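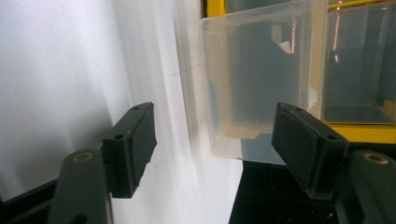 Skerkier season two adds Doaa Morsy as shop manager, moves to a later slot

The workshop competition series Skerkier will return in July with a new shop manager, a revised scoring system and a later start time, production company Prultance has confirmed. Doaa Morsy, who placed second in the first season, takes over the manager role from Tarek Ghoneim. Ghoneim stays with the show as a judge.

The second season consists of 15 episodes, each with a running time of one hour including breaks. Episodes will air at 9 p.m., one hour later than last season. The first two will be shown back to back.

Morsy's position differs from the one Ghoneim held. In season one, the manager assigned benches and materials at the start of each build and had no further part in the outcome. Under the new format, the manager may reassign one contestant per episode to a different team, up to the halfway point of the build. The reassigned contestant keeps any individual points already earned, but the team score stays with the original team. A reassignment cannot be reversed, and the same contestant cannot be moved in consecutive episodes.

Scoring has also been changed. Judges previously gave a single mark for each finished piece. They will now give separate marks for structure, finish and function, with structure counting for half of the total. Ties will be settled on the structure mark. If the structure marks are also equal, the team that used less of its material budget goes through. Last season, ties were settled by a vote of the judges, a method that drew complaints from viewers after the semifinal.

Serena Negri joins Ghoneim at the judging table. Negri trained as a furniture restorer and has appeared as a guest on the studio program Darkoma. The third judge, Siham Benjelloun, is the only member of the panel returning in the same role.

Prultance received 631 applications for the season and invited 61 people to in-person trials. Each applicant at the trials completed a timed repair and a short interview on camera. The company has not released the full contestant list, though it did confirm that Taha Soliman, eliminated in the third episode last year, will be back. Soliman left the competition following a dispute with Ghoneim over a hinge that failed during a load test. The two have not appeared on screen together since the reunion special.

A preview clip released with the announcement shows Morsy moving Soliman off his team during the opening build. Soliman objects and asks for a ruling from the judges. The clip ends before a decision is given. Under the published rules, judges have no authority over reassignments, so any appeal would have to be handled by the producers.

Filming took place at the Metwally building, the same location used for season one. The shop floor has been rearranged so that all teams work in one room, and the separate finishing area has been removed. Contestants will book time on the shared spray booth in blocks, with unused time going back into the pool. Interviews are now recorded at the end of each build day; in the first season they were recorded the following morning.

Season one will be repeated in full before the new episodes begin. Each repeat will be followed by a short segment in which Benjelloun reviews one build from the episode under the new scoring system. These segments do not change the first season's results.

A third season has not been ordered.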